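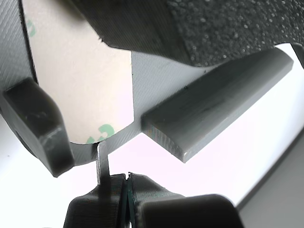

December 3, 2019

**Filament drying and storage, Poduval workshop**

Continuing from the notes on stringing. Bed level and nozzle temperature were both checked before this and left as they were. The remaining variable is moisture in the stock. Humid all last week and the roller door has been open most afternoons.

Spool under test: Namia PLA, opened in June and left on the shelf without a bag since then. A sealed spool of the same batch kept as the reference.

**Method**

- Weigh spool, no bag, on the bench scale. Tare checked before each reading.
- Graltus oven at 50 °C, door shut, vent open one notch.
- Hold for 8 hours. Leave in the oven to cool.
- Weigh again, then straight into a tub with Ferance desiccant.
- Print the same stringing tower before and after, same file, same slicer profile.

The dial on the Graltus reads low at the bottom of its range. Set it by the probe thermometer and ignore the printed scale. The probe sits on the middle shelf, clear of the back wall. The first setting drifted high overnight when the oven was empty, so it wants a good warm-up before a spool goes in.

**Readings**

Starting mass 760 g, spool included. Mass after drying was lower, but the difference was close enough to the resolution of the scale that I won't put a figure on it. The scale is the wrong tool for this. Zohreh Fallahi has offered the balance from the paint room, which resolves far better, though the pan is small and the spool will need to sit on an upturned beaker.
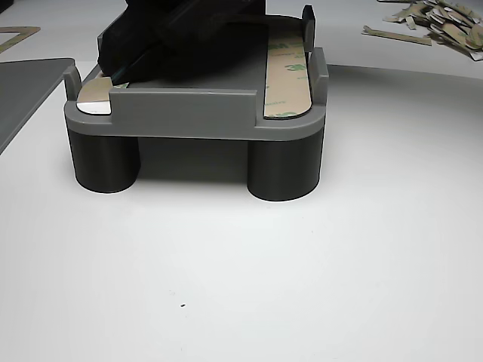 Stringing tower before drying: fine hairs between the posts over the full height, some popping audible at the nozzle. After drying: hairs on the upper part only, no popping. The reference spool gave much the same result as the dried one. Surface on the undried tower was dull in patches. The other two were even in colour.

Brittleness: bent a short length from each by hand. The undried piece snapped, the dried piece also snapped, the reference bent and whitened. So drying dealt with the stringing and did nothing obvious for the brittleness. Could be age, could be light from the window end of the shelf. Not separated in this test.

**Storage**

Desiccant load is roughly 200 g per tub, in a mesh bag under the spool. The lid seal on the older tubs is poor at the corners. Foam tape tried on one, holds so far. The indicator beads in that tub are still orange; the one beside it with no tape has started to turn.

Regenerate the beads in the Graltus on their own, never with a spool in there, as they need it hotter than the PLA will stand.

**To do**

- Repeat the weighing on the paint room balance.
- Dry one spool for half the time and compare towers.
- Bend test on filament from the middle of the spool. Today's pieces all came off the outer wraps.
- Tape the remaining tub lids.
- Write the opening date on each spool in marker. Zohreh to do the nylon, I'll do the PLA and PETG.
- Order another bag of Ferance before the break.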